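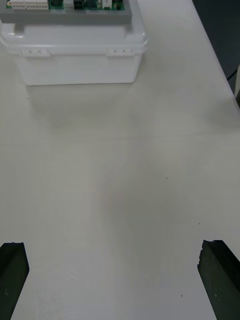 Figure 2. Lidded white container on a white tabletop.

4.2 Waiting at the kerb

I'll start with the part of the study I enjoyed most, which was standing at traffic lights. The plan for Drellside was to measure how long people on foot wait for the green figure at each signalised crossing on Destance Road, and then to see whether the wait had anything to do with how many of them gave up and walked on red. I had a clicker in each pocket, a stopwatch on a lanyard and a terrible hat. People do stare at you, but only for the first morning.

The site that ended up mattering was the Mfinanga Street crossing, outside the chemist and the servo. The signals there run on a Groltiline controller, set up years ago to favour the through traffic in both peaks. In the morning peak the typical wait after pressing the button was 80 seconds, and by then most of the high school kids were already across and halfway to the oval. I don't blame them. A gap in the traffic opens up every cycle when the lights upstream change, well before the green figure turns up, and anyone who uses the crossing daily knows when it's coming.

In July the timings were changed for us as a trial. The maximum wait was brought down to 36 seconds outside the peaks and the peak setting was left alone, so I had a handy comparison on the same bit of footpath (same kerb ramps, same bus stop, same cars turning left out of the servo). Off-peak crossing on red fell noticeably once the new timing went in. The peak numbers hardly moved, and I'd have been suspicious if they had.
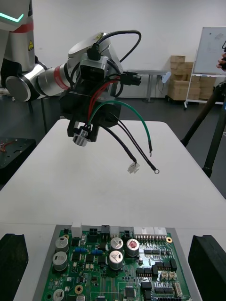 Figure 3. Robot arm holding a wire harness above a white table.

A few things about the counting. I treated a person as crossing on red if they left the kerb before the green figure showed, even by a step, and I left out anyone who started on the flashing red, because the rules for that are murky in most people's heads and I wanted to know about patience. Groups were the real headache! One person steps out and the rest follow like ducks, so a single impatient kid can turn into a whole line of crossings on red. I ended up recording the group leader separately from the followers, and the results above use leaders and people walking alone. If you put the followers back in, the off-peak drop gets bigger, but I trust it less.

Prams and mobility scooters behaved differently again. Hardly any of them crossed early under either setting, and they wore the full wait every time. I think this gets lost when delay to walkers is reported as one average. The people who follow the rules carry nearly all of it, and they're often the slowest movers to begin with, so they get a long wait at the kerb and then a rushed trip across four lanes.

I also hadn't allowed for the button itself. Plenty of people arrive, see somebody already standing there, and assume it's been pressed. Sometimes it hasn't. On 2 of the off-peak sessions this happened often enough that I started a separate column for it, and I now wish I'd had that column from the beginning. An unpressed button makes a short maximum wait meaningless, because the clock never starts. Automatic green for walkers during shop hours would get around this, and the controller at Mfinanga Street can do it, although it wasn't part of the trial. 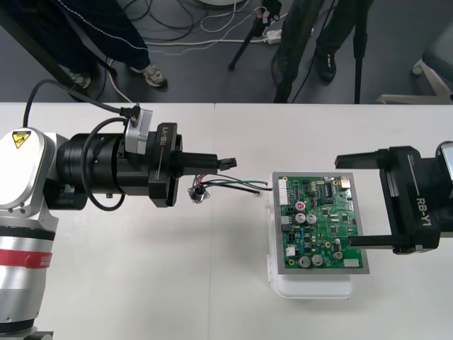
One reader of the draft wasn't convinced, and wrote that shortening the wait at a single crossing tells us very little, because drivers held up there will simply make up the time further along Destance Road, past the library, where people cross with no signals at all. It's a fair worry. I didn't measure vehicle speeds past the library before the change, so I can't rule it out. What I can say is that queues at Mfinanga Street still cleared within the cycle in every off-peak session I sat through, and I never saw one reach back to the roundabout.

Weather is the other gap. It was dry for nearly all of my sessions, and I suspect rain makes everybody less patient – me included. The wet counts I do have are too thin to split by setting, so they're in the full table but left out of the comparison. Section 4.3 takes up the evening sessions, where the street lighting near the bus stop muddles things a bit more.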